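Wyn Craddock was up a ladder on the main street when I found her, and she talked to me for a good while before she came down. She has run the Gallcombe Lantern Walk for 25 years, and she still gets excited about where the hooks go.

"You have to see it from the river end," she said, pointing with her elbow. "Everybody lines up by the bank because that's where the band is. Go to the river end! The whole hill comes down at you, all lit up."

The walk is in October again this year, and last fall's crowd was the biggest yet. The town counted 2146 people through the gate at the foot of the hill, plus however many dogs. Craddock remembers the first one very clearly. It rained, the tuba player went home, and 146 people walked anyway, a good share of them under the same few golf umbrellas.

"I thought, well, that's that," she said. "Then my phone rang the next morning and it was a woman asking what time it started next year."

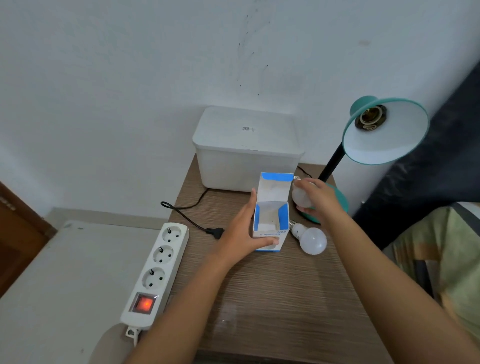 The route is longer this time. It starts at the school, cuts behind the library and takes in Trevor Street, which has been asking for years. Meirion James lives halfway down it and teaches the Saturday lantern classes, and he could hardly wait to tell me what the neighbors have planned.

"We've got a whale," James said. "It's on three poles, and it has to get around the corner by the laundromat, so we've been out there at night walking it with just the frame. People slow their cars down and cheer. One guy got out and helped us turn."

Paper lanterns are still the heart of it. James likes willow sticks and plain white tissue, two layers, with the glue brushed on thin so it dries tight like a drum. His beginners make a star or a fish, and the kids who come back want dragons (there are a lot of dragons). His own first lantern was supposed to be an owl. "My mother told everyone it was a teapot, and I let her."

Music is in good shape too. The brass band will lead from the school, and a drum group called Istico is bringing up the rear with a piece they wrote for the hill. I heard them practice in the library parking lot and my chest was still buzzing when I got home. Soup will be at the bottom, chili and squash, same as always. 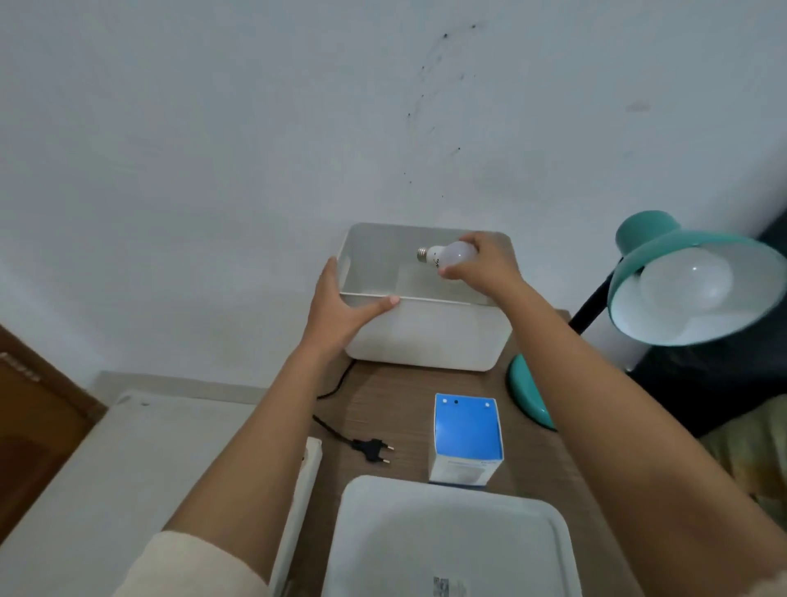
**Gallcombe Community Events Department**

I asked Craddock if she had a favorite out of all those years. She named 2, and then kept going. There was the year of the fog, when you could only see the lanterns and none of the people. There was the year a couple got engaged beside the giant snail.

"They bring their little boy now," she said. "He wants to carry the snail. He's four. The snail weighs more than he does."

James has promised the boy a small one.

Lantern classes are on Saturday mornings at the library, and you don't need to bring anything except an old shirt. Walkers meet at the school at dusk. Craddock will be the one in the orange hat, and she'd love it if you said hello.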